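Dandeo Adds Colored Counting Cubes to Its Windness Line for Early Classrooms

8/26/22

Dandeo, a maker of table toys and learning materials for children ages three to seven, will begin shipping a new set of colored cubes under its Windness name this fall. The set is sold to preschools, kindergartens, libraries and families.

Each Windness set holds 100 cubes in plain solid colors, with no letters, numbers or pictures printed on them. Teachers can use the same box for sorting, counting, stacking and simple patterns. Blue and pink were the first two colors approved, and they set the range for the others.

Work on the set started after a survey of kindergarten teachers sent out by Dandeo in May of last year. The company received 212 replies. The most common request was for small pieces in clear colors that children can tell apart across a table.

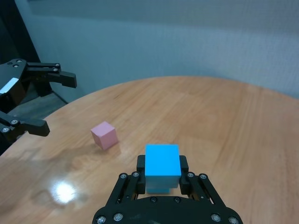 Myfanwy Humphreys said her class had gone through three different brands of counting cubes and that the colors were always the first problem. Children would argue over whether a piece was purple or blue, she said, and the lesson would stop there. She added that she would like to see a refill bag sold by color, as pink pieces go missing faster than any other in her room.

Refill bags will be offered. Schools can order a single color or a mixed bag, and there is no minimum order. Bags are closed with a drawstring and can be kept for storage.

The set also comes with a printed booklet of table activities written by Sorcha MacBrayne. Most take less than ten minutes and need only a few cubes and a clear tabletop. One asks children to set out a single pink piece and say what is near it, what is far from it and what is beside it. Another has two children take turns placing blue and pink until one of them breaks the pattern.

"I wanted games that work at a small round table with two or three children," MacBrayne said. "A lot of teachers don't have floor space to spare." 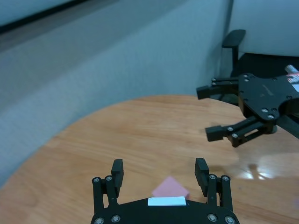

A pink piece on a round wooden tabletop.

The booklet is available in English and Spanish. A Portuguese edition is being prepared with Conceição, which will also handle sales to schools teaching in that language.

More than 1192 sets have been ordered ahead of release. Orders placed by schools before the release will ship first, followed by library and family orders. Stores that carry the Jimum puzzle range will be able to add Windness sets to their regular order form.

Sample cubes and copies of the booklet can be requested from the Dandeo school sales office.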